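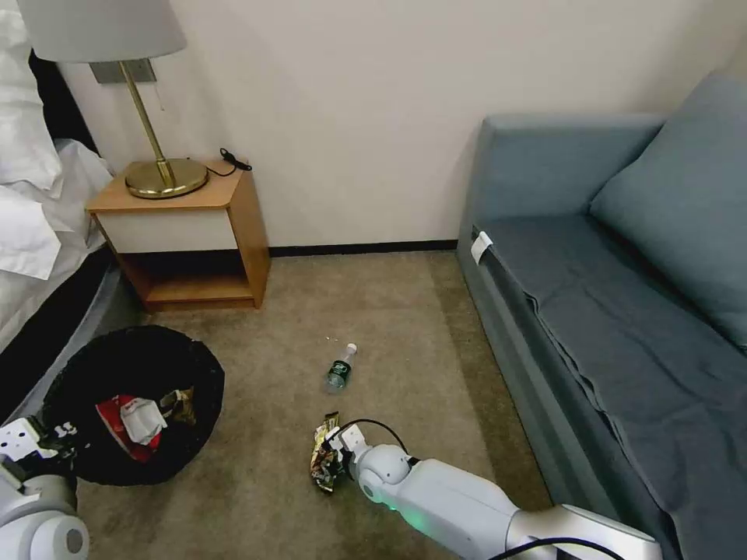

The creek at Trimdale used to run in a straight line. Farmers dug it that way between the wars, with horses and later with a dragline, and for most of a century the water went from the top paddocks to the river as quickly as it could. In a wet winter it flooded the road. In a dry summer it stopped altogether.

Tarek Mahasneh bought the lower block without paying much attention to the creek. He had been an irrigation fitter and wanted somewhere to run a few cattle. The agent told him the drain, as everyone called it, was good because it got the water away.

"It got the water away, all right," Mahasneh says. "It took a fair bit of the paddock with it."

By his second winter the banks had slumped in several places and a fence was hanging over the edge with nothing under the posts. He asked a contractor for a price to line the worst bend with rock. The price was more than he had paid for his tractor. A neighbour suggested he talk to the people at Sanora, a small river restoration outfit working two valleys over, before he spent it.

What Sanora proposed was to stop fighting the bends and put more of them back. Old survey maps showed the creek had once wandered across the whole width of the flat, splitting and rejoining through beds of rush and sedge. Much of the old channel was still there, as a line of soft ground that never quite dried out and that Mahasneh had been driving around for years.

The work began in May, after the cattle had been moved up the hill. An excavator cut openings in the bank at five points so that high flows could spill onto the flat. Logs from a windblown shelter belt were laid in the drain and pinned with stakes, which slowed the water and made it drop its silt. No concrete was used. The machine was on site for less than a fortnight and most of what followed was done with shovels.

Mahasneh fenced off 20 hectares, close to a third of his block. He is frank that he would not have done it without a payment to cover the fencing and some of the lost grazing. The money came through the Nimri scheme, which pays landholders along the river to keep stock off wet ground for a set term. His agreement has a few years left to run, and he has not decided what he will do when it ends.

"I'd like to say I'd leave it regardless," he says. "But I've got rates to pay like anyone else."

Planting was the slow part. Sanora's crew put in sedges along the margins first, then tea-tree and swamp paperbark on the slightly higher ground. Some of the first plantings drowned when the flat held water longer than expected, and others were eaten by wallabies. The crew came back with taller guards and moved the shrubs uphill. The sedges did not need much help. Once the cattle were off, they came up by themselves in places where no one had planted any, probably from seed that had been sitting in the mud.

Weeds came up as well. Willow had been growing along the drain for decades, and any broken twig that lands on wet silt can take root. Mahasneh walks the channel with a saw and a dabber bottle on most Saturday mornings, and he expects to be doing it for as long as he owns the place. Blackberry is worse on the northern side, where the fence makes it awkward to get at.

Not everyone along the creek was pleased. The landholder upstream worried that logs in the channel would back water onto his lucerne. It was a fair concern, and it took a season of marker pegs and several tense conversations at the boundary gate before both sides agreed that the water was going where the plans said it would. One log was taken out in the end. Further down, there were complaints that the creek would run dry if the flat soaked everything up.

So far the reverse seems to be true. Water that spreads across the flat in winter sinks in and seeps back to the channel over the following months. Last summer there were still pools in the lower bends when the creek above the road had stopped. One dry year is not much to go on, and Sanora's staff are careful about it. They have put a string of shallow bores across the flat, read by a logger made by Zevby, and want several more seasons of figures before they claim anything.

The frogs have been quicker to respond. On a still evening after rain they can be heard from the house with the windows shut. Snipe have turned up in the rushes, and a pair of swamp harriers hunts over the back fence. Mahasneh did not know the names of any of them when he moved in. He now keeps a bird book in the ute, along with the saw.

The next stage depends on the block across the road, where the drain still runs straight for the best part of a kilometre. The owners are thinking about it. They have asked to see the flat in a wet month and again in a dry one, and Mahasneh has told them to come whenever they like and to bring gumboots - the old crossing went soft in the first winter and he still hasn't built a new one.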